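We use cookies to remember your basket and to see which pages people read. Accept all | Manage settings

The Kindell bread proving basket and liner set

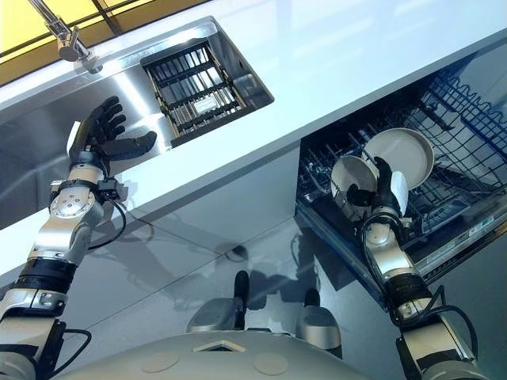
I've wanted to stock a proper proving basket for ages, and the Kindell is the one I kept coming back to after trying far too many (my family ate a lot of toast that spring). It's a round basket made from coiled rattan cane, with a linen liner that fits over the rim and stays there. I use mine every Sunday and I still get a silly amount of pleasure from tipping out a loaf with those neat floury rings on top!

If you've been proving your dough in a mixing bowl lined with a tea towel, you'll know it works well enough until the towel sticks. Cane lets a bit of air through, so the outside of the dough firms up into a light skin while the middle stays soft. You get a loaf that holds its shape when it lands on the tray, and it's much easier to score. Wet sourdoughs gain the most, but a plain white tin-loaf recipe baked as a round is lovely from it too.

What you get

One basket, one liner with an elasticated edge, and a short stiff brush for getting old flour out of the grooves. The small size takes a loaf made with 388 g of flour, which sounds oddly exact. It comes from Esi Aryee's everyday recipe, the one printed on the card in the box, and she won't round it up. The large will take double that with a little room to spare.

The cane is unvarnished and unbleached, so the colour varies. Some arrive quite pale and some are nearer to honey. They all darken with use. Now and then there's a whiskery end sticking out where a coil has been pinned – snip it off with scissors and carry on.

Before the first loaf

Rinse the basket quickly under the tap, shake it, and leave it upside down somewhere airy until it's bone dry. Overnight is usually enough. Then mist it very lightly with water and shake in rice flour, turning the basket as you go so that it gets right down between the coils. Tap out the loose stuff. You'll do this a couple of times before a coating builds up, and until then I'd stick to firmer doughs or use the liner.

Rice flour really does make a difference here. Ordinary wheat flour soaks up moisture and turns to paste, and then you're picking dough out of cane with a cocktail stick. Half rice and half rye is nice if you like a darker pattern.

Using it

Shape your dough, then put it in with the seam facing up. For a room-temperature prove, cover it with a cloth. For the fridge, slide the whole thing into a big bag so the top doesn't dry out. I leave mine for 12 hours and bake straight from cold. To turn out, lay a sheet of baking paper over the top, then a board, and flip the lot in one go. Give it a moment to drop. If it hangs on, lift one side of the basket a touch and let the weight of the dough do the work.

Please don't put the basket in the oven. We had two come back scorched last year, and one of them belonged to Shahram Shojaei, who packs our orders.

Looking after it

Brush out after each bake once the basket has dried, and store it with the liner off. An open shelf is better than a closed cupboard. You don't need to wash it often, and never with soap. If you spot a speck of mould, brush it hard, then put the basket in full sun for a day. The liner can be washed at 40 degrees without softener. It shrinks slightly the first time and fits better for it.

Sizes

Small round, 20 cm across the top
Large round, 25 cm across the top
Long oval, 30 cm end to end, good for sandwich slices

Spare liners are sold separately for all three. The oval is back in stock in June, and Ratree Nakpan keeps the waiting list if you'd like your name on it.

What people have told us

"Bought the large for my husband and then took it over. The crust is so much better than I got from the bowl. Liner took a few goes to come up clean after a rye loaf." – Adwoa Acheampong

"Smaller than I'd pictured, so do check the measurements, but it's beautifully made and the brush is handy. I've ordered the oval as well." – Theophilus Asante

Goes well with

The Mensah dough scraper, which has a curved side that follows the bottom of a bowl, and the Prumutska lame if you like fancy scoring. I use a plain one with the blade set straight, but the curved holder gives you a better ear on a long loaf.

Shared 12 times | 7 comments

Get our baking letter once a month. Enter your email address to sign up. You can unsubscribe at any time.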